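SPEAKER NOTES
What changed on the packing floor
Kirsty Guthrie, operations lead, Bogale
Slot before lunch, keep it moving. Questions at the end.

1. Opening

Say who I am and what Bogale does. We pack party goods and small game sets for other companies. Pirate kits, counting sets, play money, prize bags. Most of it arrives loose and leaves in a carton. Our biggest customer for this kind of work is Skolar, who sell to schools.

We have 70 people on the floor in the busy months. Until June every one of those kits was filled by hand.

Say early: I'm not selling anything. We made some poor choices in the first weeks and I'll go through those too.

2. What the job was

Filling a kit by hand goes like this. You stand at a bench. You have a tray of loose pieces and a carton. You pick, you drop, you close, you push the carton along. A good packer does 200 cartons in a shift and doesn't look at her hands.

Perla Ibarra did this job for years before she moved to the new cell. When I asked her what she'd miss, she said talking. The benches faced each other. Keep that in mind for part 5.

What hurt people: wrists, thumbs, the lower back. Coins were the worst of it. They're light, but they slide over each other and you end up pinching all day. Most of our requests to change benches came from the coin line.

(Ask for hands: who here has a job on their site that people ask to be moved off? Wait for it.)

3. What we put in

Two-arm cell, put together for us by Jarner. Plain white table. The loose pieces sit in a tray and the carton stands on the same table. A person brings the tray and the carton in and takes the carton away. Between those two points the person watches.

We picked coins first since that was the line people wanted off. Jarner told us it was a hard place to start. They were right about that. Flat pieces piled on flat pieces give a gripper very little to get hold of.

Show both slides, give people time to look.
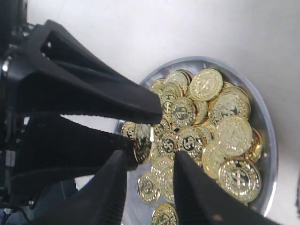 The tray of coins, close up at the fingers, then the table with the carton.
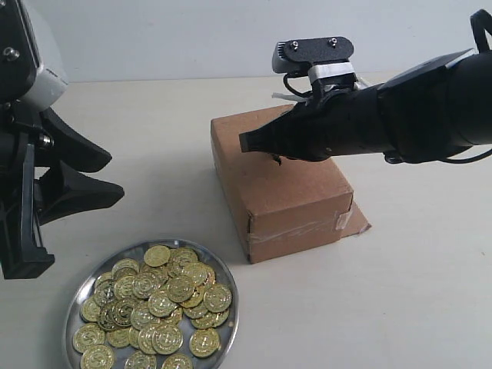

4. What went wrong first

Speed. I had promised the board the old bench rate and we were nowhere near it. In the first month the cell ran at less than half of what one packer does. I should have asked for a range and I gave a single number. If you take one thing home about planning, take that.

Cartons. Our people had been fixing bad cartons for years without mentioning it. A soft corner, a flap that won't stay down, tape that has lifted. A packer squares it up with her forearm and carries on. The cell doesn't. We had to write down what a usable carton is, and it took five tries to get a version the goods-in team could work from.

Counts. Skolar want the same number of coins in every kit. By hand we checked by weight at the end. We kept the scale and kept a person on it. I get asked a lot whether the cell checks itself. Ours is checked by Isauro Pacheco on the early shift, with the same scale he used before.

Stops. Every stop used to go to the engineer. Noemí Trujillo was walking 400 yards across the building to free one coin. By the second month the operators were clearing stops themselves, after a half-day lockout course. I'd do that course before switch-on if I had it over again.

5. What it changed for people

Go slower here. This is the part I was asked to talk about.

No one lost a job over this cell. I can say that because it's one cell and the order book was full. I can't promise it for the next one and I told the floor the same thing. People took it better than I expected. They did not like being told "nothing will change," which was the wording on our first poster.

Pay. Tending the cell was graded the same as packing to begin with. Dineo Mthembu, our floor rep, brought the job sheet to me and went down it line by line: clearing stops, logging faults, judging cartons, training new starters. It was a bigger job than the one it replaced. We regraded it. It should have been done at the start.

Hands and backs. Fewer requests to move. New complaint: standing still and watching. Legs and eyes, mostly. We now swap people every two hours and there is a stool.

Talking. The cell has one person at it where there were benches of people facing each other. Perla raised this in the first week. We turned the cell round so the operator faces the hand-packing line. It cost us a morning of moving cables.

Skill. Packers who know how coins sit in a tray turned out to be the ones who set the tray up best. Spread them a little, don't shake them down. That came from the bench. We have it on a card now with Perla's name on it.

6. What's next

Brirkirar have asked for a mixed kit, coins and cards together. We'll do it by hand for the first season and look at it again after that.

Dineo is in the planning meeting for any second cell from day one. Put her contact up on the last slide next to mine. She has agreed to take calls from other reps.

7. Questions, likely ones

Cost: I can't give the Jarner price. I can talk about training hours and floor space.

How long until it paid back: it hasn't yet.

Would I start with coins again: probably not. I'd start with cartons, get those right, then choose the line.

Did anyone refuse to work on it: two people asked not to, and they pack by hand. That's fine with us.

Leave five minutes for the handout. Copies are in the blue folder, and there's a Spanish version.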